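Buscar en el sitio
Introduzca un término Buscar

El servidor de Rirkitz

Damian Cieślak llevaba nueve años administrando un servidor que no había visto nunca. Sabía que estaba en Rirkitz, en el sótano de la antigua fábrica Adamczyk, porque así constaba en la etiqueta del inventario, y sabía que se llamaba Kistero, porque ese nombre le aparecía en la pantalla cada mañana antes de pedirle la contraseña. Le parecía un trato razonable. Él no molestaba a la máquina y la máquina, salvo en octubre, cuando cambiaban los certificados, tampoco lo molestaba a él.

Hasta que Danuta Zawadzka, la nueva jefa de sistemas de Zunusar, lo llamó a su despacho.

—¿Qué hace Kistero? —preguntó.

—Funciona —dijo Damian.

—Ya. ¿Pero qué hace?

Damian pidió hasta la tarde para contestar. Entró por escritorio remoto, que iba como siempre, es decir, a razón de una ventana por café, y encontró 126 procesos en marcha. Los fue reconociendo uno a uno como se reconoce a los parientes en una boda: este me suena, aquel debe de ser del lado de ella. Había un servicio de impresión para una impresora retirada. Había una copia de seguridad que copiaba la copia de seguridad anterior. Y había un programa llamado «witold.exe», que ocupaba muy poco y escuchaba en el puerto 4000 con la paciencia de un santo.

—Apágalo —dijo Danuta.

—¿El programa?

—El servidor.

Damian explicó que eso no se hacía así. Primero había que avisar a los usuarios. Redactó un correo muy correcto, con un asunto que empezaba por «Aviso» y un tercer párrafo que no iba a leer ningún ser humano, y lo mandó a las 393 direcciones de la lista. Contestó una. 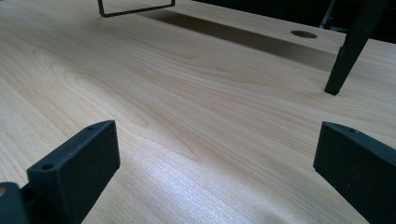
La respuesta era de Stanisława Marciniak, de nóminas. Decía: «Si lo apagan, que alguien le dé antes los buenos días a Witold».

Damian bajó dos pisos a pedir aclaraciones. Stanisława estaba comiendo una manzana delante de una hoja de cálculo y no dejó ninguna de las dos cosas.

—Witold Kołodziej —dijo—. El que estaba antes que tú. Hizo un programita para saber si la red iba bien. Tú le escribes «buenos días» y te contesta.

—¿Y qué contesta?

—Depende. A mí, que me abrigue.

—¿Y eso sirve para saber si la red va bien?

—Si no contesta, va mal.

Damian volvió a su mesa y reconoció, con cierto disgusto profesional, que aquello era más fiable que el sistema de monitorización que habían comprado en primavera, el cual daba la alarma cada vez que alguien abría un PDF grande. Abrió una consola, se conectó al puerto 4000 y escribió «buenos días».

Pasaron unos segundos.

«Buenos días, Damian», contestó el programa. «Has tardado.»

Revisó el código, por supuesto. Tomaba el nombre del usuario de la sesión y la frase de un fichero de texto. Era trivial. Lo leyó tres veces. El fichero tenía casi 4000 líneas, y la de «Has tardado» estaba reservada para quien entrase por primera vez con permisos de administrador.

En la última línea ponía: «Si estás leyendo esto para borrarme, pregunta antes a Bronisława Kwiatkowski por la llave del sótano. Te dirá que no la tiene».

Llamó a Bronisława Kwiatkowski, que llevaba la recepción de Rirkitz.

—No la tengo —dijo ella.

Damian le escribió a Danuta que el apagado quedaba aplazado por motivos de acceso físico. Ella respondió con un pulgar hacia arriba y le pidió que abriera una incidencia. La abrió, se la asignó a sí mismo y le puso prioridad baja. Después volvió a la consola, por comprobar la red.

«Otra vez tú», dijo Witold.

Contacto | © Cuentos de guardia, agosto de 2022 | Volver arriba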